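室内の残響を測り直した記録 その3 吸音材の配置と低域の扱い

前回の記事で、六畳の作業部屋の残響時間を測り、中高域は目標値に入ったものの125Hz帯が長く残っているところまで書いた。今回はその続きで、低域をどう扱ったか、測定手順のどこを直したかをまとめる。機材の選定理由は初回に書いたので繰り返さない。

まず前提条件。部屋は内寸で長辺3.6m、短辺2.7m、天井高2.4m。壁は石膏ボード12.5mmにビニールクロス、床は合板フローリング、天井は石膏ボードで裏に断熱材が入っている。窓は短辺側に一箇所、引き違いの複層ガラス。扉は中空のフラッシュ戸で、下端に換気用の隙間がある。この隙間は低域の測定にはほとんど影響しないが、外の給湯器の動作音が入ってくるので、測定中は給湯器を止めている。

寸法比の話を先に済ませておく。3.6、2.7、2.4という数字は整数比に近く、4.5対3.375対3のようにきれいに並ぶ。つまり軸モードが互いに近い周波数に固まりやすい。音速を343m/sとすると、長辺方向の一次モードは47.6Hz、短辺方向が63.5Hz、高さ方向が71.5Hzになる。長辺の三次が142.9Hz、高さの二次も142.9Hzで、計算上は完全に重なる。短辺の二次は127.0Hzで、これが125Hz帯の中心近くに居座っている。長辺の四次は190.6Hz、短辺の三次も190.6Hzで、こちらも重なる。実測でもこの重なりは山として出ており、前回載せた周波数特性で140Hz付近が持ち上がっていたのはこのためと考えている。

部屋の寸法は変えられない。賃貸なので壁も触れない。できるのは、モードの腹になる位置に吸音体を置くことと、音源と受音点をずらすことだけになる。

測定系

音源は自作の密閉型スピーカー一本。ユニットは16cmで、低域は60Hzあたりから下がり始める。50Hz以下の値は参考程度にしか見ていない。受音は無指向性の測定用マイクで、床上1.2mに固定した。信号はスイープ法で、20Hzから20kHzまでの対数スイープ、長さは30秒。前回は10秒で測っていたが、暗騒音に対する余裕が低域で足りず、減衰曲線の下のほうが折れていた。掃引時間を三倍にするとSN比は理論上4.8dB改善する。実際に125Hz帯で比べると4dBをやや超える改善が見られたので、計算とおおむね合っている。

掃引中に部屋の中に人がいると、それだけで吸音体になる。大人一人の等価吸音面積は500Hzで0.4平方メートル程度とされることが多く、この大きさの部屋では無視できない。前回はうっかり机の前に座ったまま測っていた。今回からは開始を遅延させて廊下に出ている。この変更だけで500Hz帯の残響時間がわずかに伸びた。前回の表の中高域の数値は、その分だけ短めに出ていると読んでほしい。

減衰曲線からの読み取りはT20を使っている。マイナス5dBからマイナス25dBまでの傾きを60dB分に外挿する方法で、T30より余裕は少なくて済む。低域では減衰が二段折れになることがあり、どの区間を取るかで値が変わる。そもそもこの容積では低域は拡散音場とみなせないので、残響時間という量自体がやや怪しい。シュレーダー周波数を計算すると、容積23.3立方メートル、残響時間0.35秒として245Hzになる。これより下は統計的な残響ではなく、個々のモードの減衰を見ていると考えたほうが実態に合う。以下、125Hz帯の数値を残響時間と書くが、意味としてはモード減衰時間に近い。

測定点は六点とした。部屋の中央を避け、壁から0.7m以上離し、点同士も0.6m以上離した。ISOの条件を厳密に満たすには部屋が狭すぎる。あくまで自分の部屋の変更前後を比べるための測定で、他の部屋との比較に使うつもりはない。

吸音材

使ったのはグラスウールとロックウールの二種類で、どちらも不織布の袋に入れて木枠に収めている。グラスウールは密度32kg/m3、厚さ50mm。ロックウールは密度80kg/m3、厚さ50mm。それぞれ単独で使うか、背後に空気層を取るか、二枚重ねにするかで低域の効きが変わる。

多孔質材料は粒子速度の大きい場所で効く。剛壁の直前では粒子速度がほぼゼロなので、壁に密着させた50mm厚の材料は低域にほとんど効かない。125Hzの波長は2.74mで、四分の一波長は0.69mになる。壁から69cmも離して吸音材を立てるのは六畳では現実的ではない。そこで隅を使う。部屋の隅は材料を斜めに渡すだけで背後に深い空気層が取れるし、すべての軸モードの音圧の腹が集まる場所でもある。ただし音圧の腹は粒子速度の節なので、隅の奥に詰めればよいという話にはならない。材料にある程度の奥行きを持たせて、隅から離れた部分に仕事をさせることになる。

試した配置は四つ。

配置A 吸音材なし。家具のみ。
配置B 長辺の壁にグラスウール四枚を密着。前回の最終状態。
配置C Bに加えて、窓と反対側の二つの隅にロックウールを斜めに設置。高さ1.8m、幅0.6m。
配置D Cのロックウールを二枚重ねにして100mm厚とし、上端を天井まで延長。

125Hz帯の六点平均は、Aが0.71秒、Bが0.66秒、Cが0.52秒、Dが0.43秒になった。BからCの変化が一番大きい。CからDは材料の量が二倍以上になっているのに、短縮は0.09秒にとどまる。天井まで延ばした分と厚みを増した分のどちらが効いたのかは切り分けていない。時間があれば、厚みだけ増やした中間状態も測るべきだった。

250Hz帯はAが0.58秒、Bが0.41秒、Cが0.35秒、Dが0.33秒。500Hz帯はAが0.52秒、Bが0.32秒、Cが0.29秒、Dが0.28秒。1kHz以上はB以降でほとんど動かない。Dでは帯域間の差がかなり縮まり、通話録音で気になっていた声の下のほうのこもりが減った。

反省点として、B以降は中高域が少し吸いすぎになっている。容積を考えると0.3秒前後は許容範囲だが、高域だけ先に消えるので、部屋に入ったときに耳が詰まったような印象を受ける。長辺の壁のグラスウールを一枚外して、代わりに木の薄板を前面に貼ったものに交換することを考えている。薄板は高域を反射し、低域では板振動で多少の吸音も期待できる。面密度2kg/m2の板に背後空気層100mmを取ると、板振動型としての共鳴周波数は概算で134Hzになり、対象帯域に近い。板の固定方法で効きが大きく変わるため、計算値はあまり当てにしていない。

音源位置の影響

モードの励振は音源の位置で変わる。スピーカーを隅に置けば全モードがよく励振され、減衰の測定には都合がよい。一方で、実際に聴く位置に置いたスピーカーの特性を知りたい場合は、そこに置いて測る必要がある。今回は両方測った。

隅に置いた場合、127Hzのモードははっきり見える。聴取位置に合わせた場合、短辺方向の中央寄りに置いたことになり、短辺の一次モード63.5Hzは節に当たるためほとんど励振されない。逆に二次の127.0Hzは腹になるのでよく励振される。スピーカーを短辺の四分の一の位置、壁から67.5cmに寄せると、今度は127.0Hzが節になり、山が目に見えて下がった。六点平均では均されてしまうが、聴取点の特性では125Hz帯で5dB下がっている。吸音材を足すより先に、まずスピーカーの位置を動かすほうが安い。初回にこれをやらなかったのは手順として間違いだった。

受音側についても同じことが言える。椅子の位置は短辺の中央に近いので、127.0Hzが腹に当たる。椅子を20cmずらすだけで聴感が変わるが、机の位置が決まっているため動かせる範囲は限られる。机の向きを90度変える案もあり、これは次回に試す。

温度と湿度

音速は温度で変わる。測定日はすべて4月で、室温は19度で揃えたつもりだが、配置Dの途中で空調を切り忘れていて23度まで上がっていた。音速は4度で2.4m/s変わり、127Hzのモードは0.9Hz上にずれる。オクターブバンドで見る分には影響がないが、個別のモードを重ねて比べると山の位置が合わない。Dの低域だけ山が右にずれて見えるのはこのためで、吸音材の効果ではない。空気吸収は4kHz以上でないと効いてこないので、この容積では湿度は無視した。

空調の送風音も問題になった。暗騒音の63Hz帯が空調運転時に11dB上がる。止めればよいのだが、止めると30分で室温が動く。結局、一点測るごとに空調を入れ直し、温度が戻ってから止めて測った。六点で半日近くかかった。
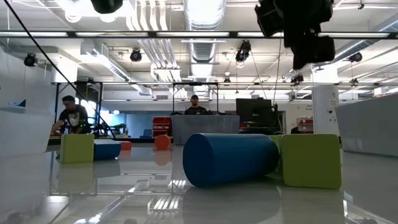

Beyene

机の天板の話も書いておく。聴取点の特性には、低域のモードとは別に、900Hzから上に規則的な凹みが出ている。間隔から逆算すると経路差は19cmで、スピーカーから天板に当たってマイクに届く反射に相当する。経路差19cmなら、最初の打ち消しは半波長が一致する周波数で、343を0.38で割って903Hz。実測の凹みは906Hzだったので、ほぼ合っている。次の凹みは三倍の2.7kHz付近で、これも測定結果に見えている。

天板は硬くて平らなので、ほぼ全反射と見てよい。この凹みを消すには、反射点に吸音材を置く、スピーカーを高くする、スピーカーを前に出して天板の縁より手前に置く、の三通りが考えられる。反射点に50mm厚の材料を置くと凹みは浅くなるが、机として使えなくなる。スピーカーを高くすると経路差が増え、凹みの周波数が下がるだけで消えはしない。前に出す案は奥行きが足りない。当面は凹みを承知のうえで使い、判定が必要な作業はヘッドホンで行っている。

なお、この種の凹みをイコライザで持ち上げてはいけない。直接音と反射音の両方が同じだけ持ち上がるので、打ち消しの深さは変わらない。耳の位置が数cm動けば凹みの周波数も動き、今度は持ち上げた分が山になる。イコライザで補正してよいのは、低域のモードの山を下げる方向だけと考えている。山を下げる場合は、モードが最小位相に近い振る舞いをするため、振幅を下げると減衰の尾も見かけ上短くなる。実際に127Hzに幅の狭いカットを一つ入れると、聴取点のウォーターフォールで尾が短くなった。

測定の再現性

同じ配置で三回測り直したときのばらつきも載せておく。125Hz帯で最大0.03秒、250Hz帯で0.02秒、500Hz帯以上で0.01秒。配置間の差はCとDの間で0.09秒なので、125Hz帯については差があると言ってよい。250Hz帯のCとDの差0.02秒は、ばらつきと同じ大きさで、差があるとは言えない。前回の記事では0.01秒単位の違いに意味があるような書き方をしてしまった。該当箇所には注記を入れた。

ばらつきの原因として一番大きかったのは扉の閉まり具合だった。ラッチがかかっているかどうかで125Hz帯が0.02秒変わる。フラッシュ戸は面積が1.6平方メートルあり、それ自体が低域で板振動する。ラッチがかかっていないと扉全体が動いて、吸音体のように働く。以後は必ずラッチを確認してから測っている。マイクスタンドの位置は床に養生テープで印を付けた。テープの粘着が床に残るので、長期間貼る場合は弱粘着のものを使う。

費用と重量

今回の追加分はロックウールが八枚、木枠の材料、不織布、金具。ロックウールは80kg/m3で50mm厚なので、1平方メートルあたり4kgになる。二枚重ねの枠は一本で10kgを超える。隅に立てかけただけでは地震で倒れるため、上端を突っ張り棒で押さえている。突っ張り棒の受けは天井の下地のある位置に合わせた。下地のない石膏ボードを突くと凹む。

不織布は通気性の確認が必要で、口を当てて息が抜けるかどうかで簡易に判定できる。通気の悪い布で包むと高域が反射側に寄るが、今回のように中高域が吸いすぎの部屋なら、むしろ意図的に使う手もある。隅の吸音体の前面だけポリエチレンの薄いシートに替えると、低域の効きをほとんど落とさずに高域の吸音を減らせるはずで、薄板を貼る案より軽い。これも次回の候補に入れておく。

カットする際の繊維の飛散については、屋外で切るのが一番早い。室内で切ると測定どころではなくなる。防塵マスクと長袖は必須。

次回の予定

机の向きを90度変えた状態での六点測定。配置Dのうち厚みだけを50mmに戻した中間状態の測定。前面シートの有無の比較。薄板型の試作は、板の入手が済んでから別の記事にする。

生データはスイープの応答をそのままWAVで置いてある。マイクの校正ファイルは個体ごとのものなので、手元で解析する場合は同じフォルダにあるものを使ってほしい。解析時の窓長は低域の分解能に直結するので、500ms以上を推奨する。それより短いと、127.0Hzと142.9Hzの山が分離しきらない。

追記
配置Cの250Hz帯の値に転記ミスがあり、0.38秒としていたものを0.35秒に直した。減衰曲線の図は元のままで正しい。

追記2
シュレーダー周波数の計算に使った残響時間は、配置Cの250Hz帯の値である。配置Aの0.58秒を使うと315Hzになる。どの状態の値を使ったか本文に書いていなかったので、補足しておく。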